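4.2 Readership and the parish letter

The second body of material comes from the letters pages of two diocesan papers, the Alholm and the Rieger collections. Together they hold 2582 letters. Ntuli read the Alholm set and Osman the Rieger set, and each then checked a sample of the other's coding. Letters were sorted by subject, by whether the writer named a parish, and by whether a reply was printed later.

Liturgy was the most common subject in both papers. Letters on the future of the paper itself came in short bursts, usually after a rise in the cover price. In Alholm, 13 parishes account for most of these - all of them places where copies were still sold at the church door after Mass. Writers from Fletwood seldom raised the matter, although their parish had stopped taking the paper in May of the previous year.
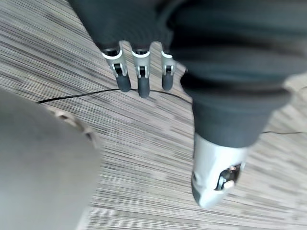 Figure 2. Robotic hand with three fingers pointing down over a carpeted floor.

Replies were rarer than we expected. When a priest did reply, he tended to answer the first letter on a topic and leave the later ones alone. The Skoden parish is the exception, with 12 printed replies from the same priest, and we treat it separately in Section 5. Letters with no parish named were kept in the totals but left out of the parish comparison.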